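Small toys and bits keep sliding around in metal bins – what do you line them with?
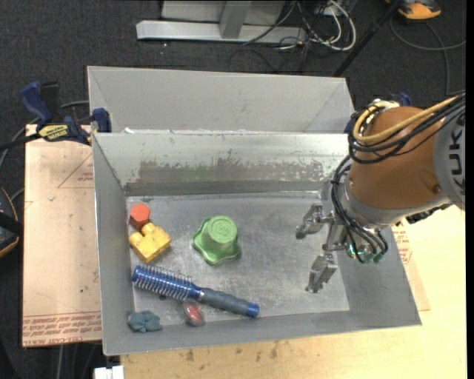 Posted in: Tarkbridge Toy & Tool Library, Sorting Team

plalteo_pam
Hi all! I do the Tuesday sort and I've got a question about the gray metal bins. We went over to them from the old cardboard boxes in December and I love how easy they are to wipe, but everything skates around in them. I'll have a hairbrush with a round blue head in the same bin as a yellow building block, a red-orange hexagon block, a green cup shaped like a mold and that shiny red egg thing, and by the time I've carried it to the shelf it's all in one corner. The floors are getting pretty scuffed too, and the noise when you tip one out is awful. Do you line yours? With what? I'd like something I can wash and not spend a fortune on – I have 15 dollars left for this.

landeg_lou
We had the same trouble at the Landeg branch. What worked for us was the rubbery shelf liner with the little holes in it, the kind you put under plates. Cut it a bit small so it lies flat, because if it curls up the sides the little pieces get underneath and you'll be fishing for them. Ours goes in the sink with dish soap and hangs over a chair to dry. One roll did 4 bins with a strip left over (I put that in my cutlery drawer, shh).

I'd also take the brush out of there. Bristles grab every bit of fluff going, and once hair gets on the blocks you're washing everything twice. We keep brushes and combs in a separate tub with a lid.

Morura67
just use an old towel

sortingsally
Please don't use a towel, we tried it! Crumbs and glitter get into it and it never really comes clean, plus the flower-shaped pieces and anything else with petals or points snag on the loops. I'm with Lou on the liner. The scuffs don't bother me at all – a metal bin is going to scuff, and ours have looked that way for ages and still do the job. If the noise is what's getting to you, try lifting things out by hand and saving the tipping for when it's only soft stuff in there. Takes a little longer but my ears thank me.

plalteo_pam
Thanks Lou and Sally! Going to pick up a roll this week, and the brush is moving out.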